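How Does a Photo Show Get Made?

Have you ever walked into a room full of photographs and wondered who decided what goes where? That person is called a curator, and it's a really fun job!

A curator starts with a big pile of pictures. For the Skudbridge photo show, 957 pictures came in, and the walls had room for only 102. That's a lot of choosing!
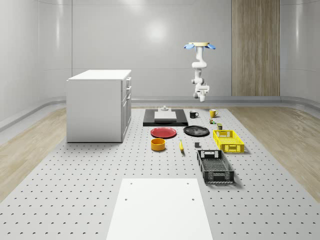
Afonso Abreu says he spreads small prints all over the floor and moves them like puzzle pieces until two of them "start talking to each other." Try it at home with 15 family photos and see which ones want to be neighbors.

Next comes the hanging. Most shows put the middle of each picture at the same height, so your eyes can glide along the wall (kids' shows hang them lower, hooray!). 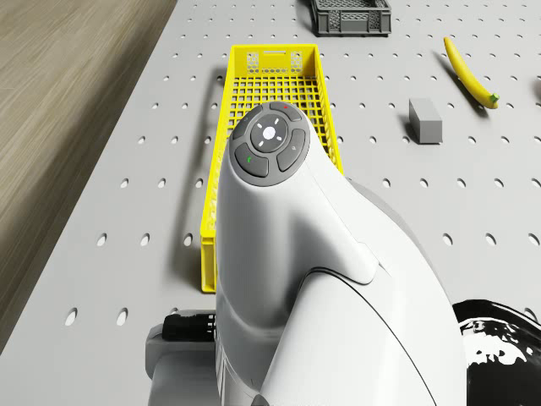 Page last changed: January

Then there are the labels. A label gives the photographer's name, the title, and sometimes a short story. Keep it short! Visitors came to look, and long labels make tired feet.

Some shows also have an installation. It's art that fills up a space, so you can walk around it or even through it. At Skudbridge, one artist hung 27 photos on strings from the ceiling,

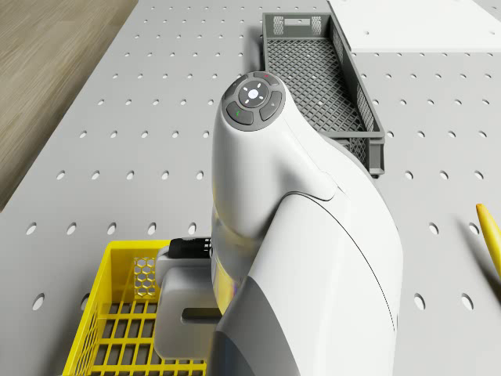
and when people walked by, the photos swayed and turned, so you saw a different picture every time you looked up!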